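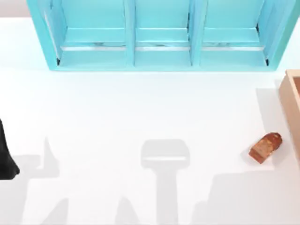
Learning by Demonstration: Inside the Disura Manipulation Program

Search articles, topics, authors

When the research staff at Disura set out to teach a pair of robot arms to handle household objects, they began with a question of supply. A learning system of this kind improves by studying examples, and each example must be a complete record of a task carried out from start to finish. Text and photographs can be collected in bulk. Records of an arm reaching for a piece of bread cannot.

The program, led by Leonor Bettencourt from the company's offices in Olport, gathers its examples in simulation. An operator guides both arms through a task on a virtual table while the software records the position of every joint and the view from several cameras. The current collection covers 30 tasks and is planned to reach 2,000 accepted demonstrations.

"We ask our operators to work at an ordinary pace," Bettencourt said. "A hesitant demonstration teaches hesitation. If someone misses a grasp and recovers well, we generally keep the recording."

Operators work in shifts that begin at 8 a.m., and each new recruit spends 6 hours in practice before any recording is accepted. Starting positions are changed between attempts, so that the system does not simply memorize where an object was last placed. The lighting is treated with similar care – shadows from the arms fall across the work surface, and a system trained without them may respond poorly when they appear.

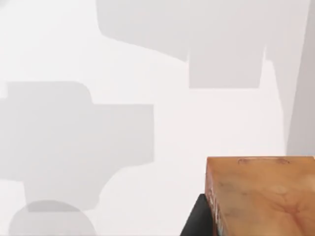

Close views from near the gripper receive particular attention during review. A wide view records where things are on the table, but it says little about the final moments before contact, when a small error in angle can decide the outcome. Reviewers at Idton, the firm engaged to check the recordings, examine both before a demonstration enters the collection. In February they returned 570 recordings, most of them for incomplete endings.

The finished examples will be used to train a control model known internally as Frade. Early trials have been limited to simulated tasks, and the company has set no date for work on physical equipment. Bettencourt expects the present phase to continue until the less common tasks are as well represented as the simple ones – a matter, she said, of scheduling more operator time.

We use cookies to improve your experience on this site. By continuing to browse, you accept our cookie policy. Accept | Manage settings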